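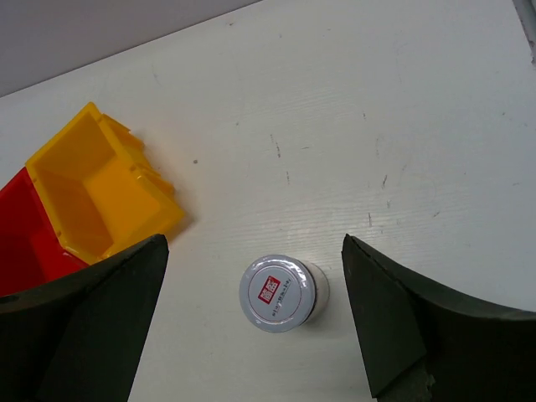 Unit 4 - Can they do chores yet?
Notes for Walid Rawashdeh's section, March. Slides go up later, these are the short version.

Short answer: some, sometimes, slowly.

Split the question in two before you argue about it.
a) can a machine do the chore once, with someone standing by
b) can it do it all day in a place it hasn't seen

Most demo videos are (a). Most people watching think they saw (b).

Sorting small stuff into bins - the standard starter task. Jar goes in yellow or red, depending on the rule. A four year old does it. For the machine:
- find the jar. Shiny lids are bad, the glare moves when the camera moves
- line up the fingers. Off center, and one finger hits first and shoves the jar or tips it
- squeeze enough, not too much
- get over the rim of the bin, let go, back out clean
- know if it worked!! Often skipped. Ask about this one every time

Wrist cameras: good close up, bad at everything else. Fingers block part of the view, usually the part you want. Second camera overhead helps, costs you calibration.

Numbers from the Beldale exercise (ours, small, don't quote it as science): 232 tries, 14 drops, 2 full stops where a person had to step in. Sounds good. Now picture a kitchen where someone has to walk over twice before lunch. Also same table, same lights the whole time.

Shop floor vs. home
Shop floor is easier. You can bolt things down, fix the lighting, feed parts in one at a time. The Plerell packing line is the case in the reader, look at how much they changed the line and how little they changed the arm.
Home: laundry, dishes, wiping counters. Soft things, wet things, see-through things. Prorkard trial had folding at up to 4 minutes a towel, and thats with the towels laid out first.

Who does the setup? Count those minutes too. Akl's reading calls it "hidden labor," good term, use it in the essay.

For next time
Pick one chore you did this week. Write out every step, including the boring ones (opening the door, moving the mug out of the way). Mark the ones you'd trust a machine with alone. One page, typed, bring a copy for your parnter.

Reader pages for Plerell and Akl before section pls.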